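Notes on the Trindance Catalogue, and on Variant Numbering

Readers who follow this page for its notes on die-cast vehicles will forgive a short departure into plastic figures. The Trindance line has occupied most of my collecting hours since April, and several correspondents have asked how I intend to treat it in the main index. The position is set out below.

Trindance figures were sold carded, in four series, and the packaging of each series differs in ways that matter a good deal to the collector. The first series used a plain blue card with the name of the figure printed at the foot. The second moved the name to the top and added a small portrait. The third and fourth share a card front and can be told apart only by the list of figures on the reverse, where the fourth series adds Rella and the Proltadside Guard. A loose figure tells us much less, and I have decided that loose examples will be entered under the earliest series in which the mould appears.

Rella deserves separate treatment. She is generally described as the hardest figure to obtain, and prices reflect that view. My own records suggest that the figure itself is fairly common and that the cloak is scarce. The cloak was a separate piece, held by a single peg at the neck, and it was lost very easily. Of the 9 examples I have examined, 4 had a cloak and one of those was a later replacement in a slightly heavier cloth. Buyers should look at the hem - the original is folded and stitched, the replacement simply cut. 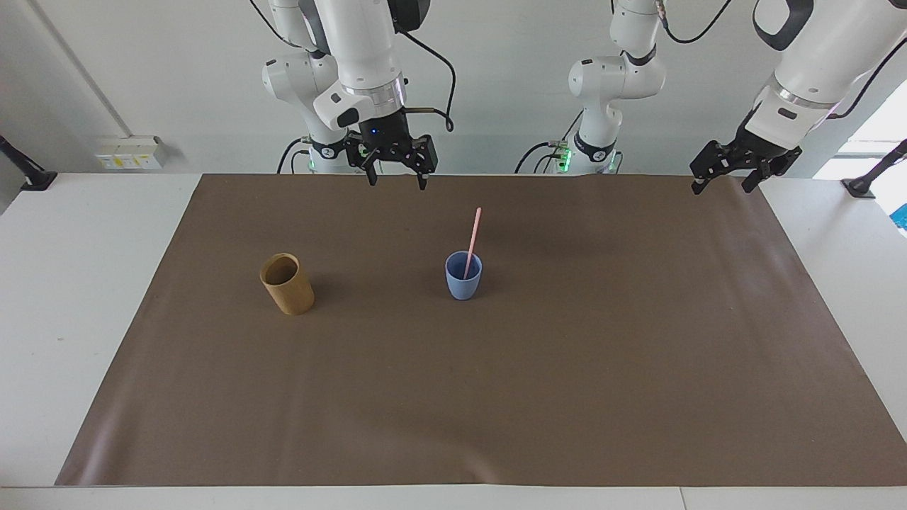
The Guard presents the opposite difficulty. Every example I have handled was complete, but there are two distinct head sculpts, and the catalogue compiled by Traian Marinescu lists only one. Mr Marinescu has kindly confirmed by letter that he worked from carded stock belonging to a single shop, and that he had not seen the narrow-faced version when his list was prepared. The omission is a small one in a work that runs to 2,281 entries, and it remains the reference I would recommend to anyone beginning with this line.

On numbering, I propose to retain the Marinescu numbers throughout and to add a letter where a variant has been established. The wide-faced Guard will therefore carry the existing number with an A, and the narrow-faced Guard the same number with a B. Differences in paint shade will not receive a letter unless they can be shown on unopened cards. Plastic of this period darkens on display, and I have seen too many supposed rarities that had simply stood near a window.

The Olteanu playset will be listed separately, with its accessories. It was supplied with a ladder, a folding gate and a sheet of labels, and sets with unused labels are now seldom offered. A box in fair condition changed hands recently for 200 pounds, which I consider high for a set without its instruction leaflet.

Corrections to any of the above are welcome, particularly from owners of fourth series cards with the Guard still attached. Please state which head is present and whether the bubble has been resealed. The revised index pages will be posted as each series is completed, beginning with the first.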